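Is it worth seeing a planner when I've only got $3000 saved?

Posted in Money & Super by bivora_beach

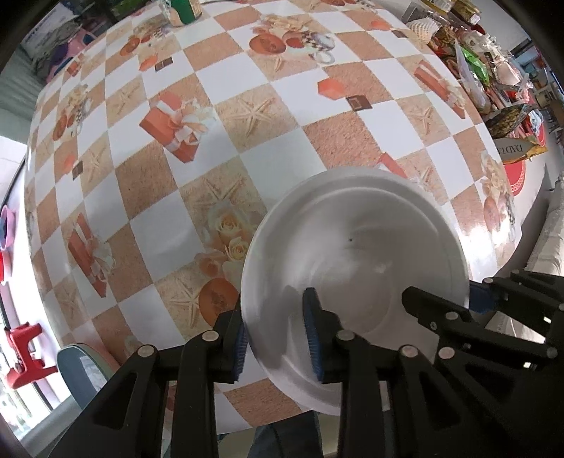 I finally paid off my car loan in August and I'm so keen to get moving on the next thing! I've got $3000 in a savings account at Ravwood and I'm putting a bit more in each pay. My workmates keep telling me to see a financial planner, but the quotes I've had would eat up most of what I've saved. I'd like to buy a unit in 5 years or so. Do I see someone now or wait?

wattle_and_daub

Congrats on the car loan, that's a huge one! I was in the same boat and I'd hold off on the full paid plan for now. Ring your super fund first – lots of them will talk to you about your super at no extra cost, and mine was brilliant. I had 2 accounts from old jobs and was paying fees on both. Check whether you'd lose any insurance before you close one, though. Then set up an automatic transfer for payday and leave it alone. I love watching mine grow (I check it way too often).

tin_roof_71

wait. planners are for when you've got something to plan with

Ostrowski Lane

I'd go a bit earlier than that, but for a single session. I paid Wernent for a one-off chat on saving for a deposit and it was terrific – we went through my budget, the first home buyer schemes in my state and how much I'd need for stamp duty. Ask for the fee in writing before you book, and look the adviser up on the government register. Take your payslips and your latest super statement with you. Good luck with the unit!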